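The Small Drawer. Speaker notes for the evening talk in Sengar, household series, May

Before I start: check that the last row hears me. In Nurnemberg the microphone was on the wrong side and I talked the first part to the wall. Water on the left. Clock on the table, face to me.

Opening, slow

Good evening, and thank you for coming in such weather. (Only if it rains.)

I will talk tonight about one drawer. Not the kitchen, not the cellar, not the garage, for these there are other evenings in the series. I mean the drawer of the dressing table, the place where a person sits in the morning for a few minutes and wants to find the comb.

When I gave this talk in Jumdale, we handed out small slips of paper and asked one question: what is the first thing you touch when you open this drawer without looking? We got 79 slips back. Read three of them aloud, the ones with the yellow mark:
"A hair band that has lost its stretch."
"Something sticky."
"The charger of a phone I don't have anymore."

Wait for the laugh. If it does not come, go on.

Why a small drawer

I begin with a small drawer when I help in a house, also when the people have called me for a much bigger mess. A drawer has four walls and a floor. You can finish it before the tea is cold. With a wardrobe you are at noon still sitting between the piles, and in the evening you push everything back because somebody wants to sleep in the bed.

I set 9 things as the limit for a dressing table drawer of normal size. People become angry about this number, so say at once that it is my number and they can take another one. It is important to choose it before the drawer is open. After, you will bargain.

Part one: empty to the floor

Everything out. I say it very strictly. Many people lift the things, look under them and put them back in almost the same place. This is moving, it is not tidying. The floor of the drawer must be seen from the front to the back.

Where do the things go in the meantime? On the tabletop, standing up if they can stand. Bottles beside bottles, tubes on their caps. When they stand, you see in one look what you have, and you see the doubles. I used to lay a towel on the floor and put all there, but then I had to bend for every bottle, and one time I kneeled on a lipstick.

Show slide. Give them time to look, do not talk over it.

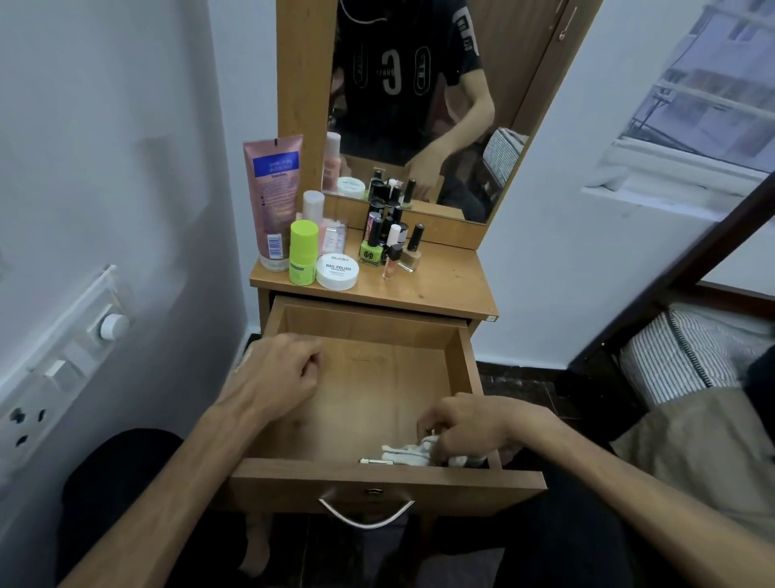
In the Fullurach evening a woman in the second row said that she could never work like this, because with a bare drawer before her she at once wants to buy something for it. I answered too quickly then, I think I only said "please don't". The better answer: she is right that an empty place pulls things in. So close it for one night if you like. Leave the bottles on top and sleep. In the morning, put your hand only to what you need, and this goes back first.

Next, the last small things. When the drawer looks ready, there is always a rest: a bit of crumpled white stuff in a corner, something thin like a pen along the front edge. The eye has already said "finished" and does not see them anymore. Go along the front edge with the fingers, inside, from left to right. The front edge is the worst place, each time the drawer is pushed shut with some force, the light things roll and come to lie there.

(If somebody asks about the hairpin between the boards: a strip of tape around a ruler, sticky side out.)

Then wipe. A damp cloth, nearly dry, and on wood never a wet one. No perfume spray inside, the wood keeps it for months and your cotton pads will taste of it. Smell of it, I mean. In Nurnemberg I said taste and got a question.

Leave the drawer open while you sort. It has time to air.

Part two: what may live on top

Now we come to the tabletop. Here I have changed my opinion and I want to say so openly. In the first years I told everybody: the top of the table must be free. Nothing on it, only the mirror. It looked very beautiful, and in all the houses where I came back, after a few weeks it was full again. Also at my own home.

So now I say: choose one family of things which may stand on top, and let it stand there with pride. Nail polish is a good family. The bottles are small and they stand well, and the color is the whole reason to have them. If they lie in a drawer you see only the caps, and black caps are all the same. You open three bottles to find the beige one. On the table you see the lime green and the peach from the door.

Be careful with the sun. If your dressing table stands next to the window, put the polish in the shade of the mirror, or then rather in the drawer after all. Too much light and heat is not good for it.

Second family, if there is place: the very small things, in a clear box. A clear box is better than a pretty box. I have thrown away - no, given away - a very pretty box from my aunt, with shells on the lid, because in two years I did not open it one time.

Ask the room: who has a box which is never opened? Hands. Do not make anybody say what is inside.

Part three: what goes back, and where

The rule is simple and I take it from the kitchen. What is used together, stays together. Nail polish remover and the hand cream, for example: remover makes the skin dry, and after it you want the cream. If they are neighbors, you use the cream. If the cream is in the bathroom, you tell yourself "later".

Put them back one at a time and with both hands free. Begin at the front. The front of the drawer is the expensive part, like the main street in a town, and the back is the suburb. A thing you use every day must be reached when the drawer is open only a little.

Tall tubes: measure before you let them stand. Stand the tube in the drawer and push very slowly. If it touches, it must lie down, with the cap to you so you can read which one it is.

Show slide.

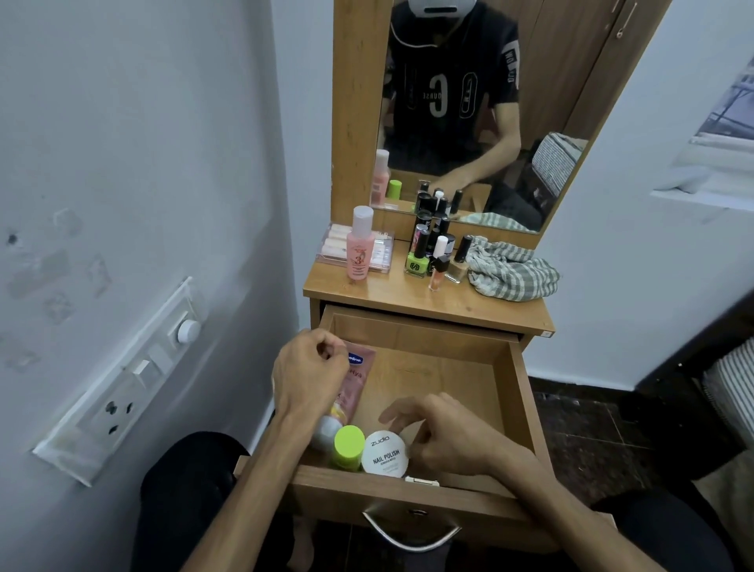

Somebody wrote to me after the Jumdale talk that creams should never go into a wooden drawer at all, a tube leaks one time and the stain stays forever. It is a fair warning and I now repeat it in each place. My own way is a flat dish or the lid of an old jar under everything that can leak, and remover in closed tubs with wipes when possible, not in a bottle. Remover eats the finish of a table faster than you can find a cloth. I have a white ring at home to prove it. But I would not go as far as this letter. A cream that is locked in a bathroom cabinet stays clean, and it also stays full.

The empty part

When the things of the front are back, a big part of the drawer can still be empty. Here comes the difficult moment and I ask you to be strong. Leave it. You do not need a divider, a basket, a second basket. The shops sell us very nice inserts for drawers, and in Fullurach a man told us he had spent 300 on inserts before he took out the first old thing. (Do not say the currency, it starts a discussion.) He had all in compartments afterwards, also the dried mascara.

Live with the empty wood for some weeks. Then you know what is missing. It is usually the comb.

About keeping the old

Shorter than in Nurnemberg, please! There I lost myself here.

What smells wrong, goes. What has separated and does not mix after shaking, goes. Nail polish that pulls strings, goes, and not in the sink: ask at your collection point what they accept, it is different from town to town. What was a present and you don't like the color: give it this week or keep it, but do not build a bag "to give" which then lives behind the door until next winter. I had such a bag. It had already its own place in the house and we walked around it.

Old cloths. People keep in this drawer a cloth to wipe the mirror, and the cloth is dirtier than the mirror. Wash it with the towels. Keep a second one.

Exercise for the room

Needs 7 minutes, not more. Everybody takes a sheet of paper, draws a rectangle, and this is the drawer. Write from memory what is in it now. Turn the sheet. Draw the same rectangle and write what you took out of it this morning, really with your hand. Then compare with the neighbor, if the neighbor agrees.

Walk around while they write. Do not read over the shoulders, in Sengar the chairs are near to each other and people don't like it.

Collect the two or three things which come again and again. Say them loud. In my experience it was pins and small batteries, and single earrings. For the single earring I have no solution. I keep mine also.

Questions I must expect

Children who share the table: give them the lowest drawer if there is one, and remover goes high up, behind a door.

The key: many of these old tables have a keyhole in the drawer and no key. Please do not close it to test if it locks. A locksmith can make one, but ask the price before.

Drawer that sticks: rub the runners with a dry candle, plain, without color.

How often: I do mine when the season changes, in the morning, with the radio.

For the end

Thank the people of the hall, they stay late for us. Say that the sheets with the rectangles can be taken home. The next evening in the series is the shoe shelf, and the list for it lies at the door, please write the phone number so that we can read it.

Collect my pens.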